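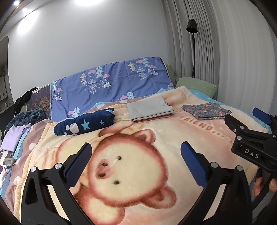 House rules for recording at home

I've been recording folding tasks in bedrooms for the Camance project since March, and I've been asked a few times what rules we work to. There is a long version that Brelberg keeps, with 16 sections, and most of it covers consent forms and file handling. What follows is the part I use when I'm standing next to a bed with a gripper in each hand.

Before starting

Walk the room first. Check that papers, mail, screens and family photos are out of sight. The lens is wide and it picks up doorways and ceilings, so check the next room too if the door is open.

Leave the bedding alone. Our first guidelines asked for a plain sheet under everything, and we dropped that after the Batthorpe trial. Patterned blankets, printed duvets and clothes hung over a headboard are what a home robot will have to deal with, so they stay. The one thing I do move is anything breakable within arm's reach.

Turn on the lights and leave them on. If there are curtains, pick open or closed and keep to it for the whole session.

Check the pads on both grippers. A pad that has started to lift at a corner gets replaced before the session. Try the screws at the pivots by hand, too. A loose pivot makes the fingers close unevenly, and you won't notice it until you review the recordings.

During the session

Start with both grippers open and in view of each other. Hold that for 2 seconds before you touch any fabric.

One item at a time. Folded things go down flat with a gap between them, and they don't get stacked unless the task sheet says to stack them.

Only the fingers touch the fabric. If a sleeve slips, don't fix it with your knuckles or your wrist. Pick it up again with the gripper, or let it go and mark the run as a miss. I keep the misses. Goicoechea, who we share our data with, throws them out, and we still disagree on that.

Move at the speed you would normally fold at, or a little slower. People tend to rush once they get good at it. I did, and almost 100 of my early runs had to be tagged as too fast to use.

If someone walks in, stop. Delete the run on the spot, even if they say they don't mind.

After

Write the notes before you put the grippers down in their case. Mine have the room, the task, the number of misses and anything odd about the fabric. Fleece is worth a line every time - it drags under light cotton, and a fold that works on a smooth sheet may pull out of shape on it.

Wipe the pads with a damp cloth. Lint builds up faster than you'd think, and it changes the grip.

Put the room back how you found it, including the pillows. Then ask the household if they want to see anything before it's uploaded.

The next revision is supposed to cover kitchens. I have a draft of the part on wet surfaces and will post it when Camance has gone through it.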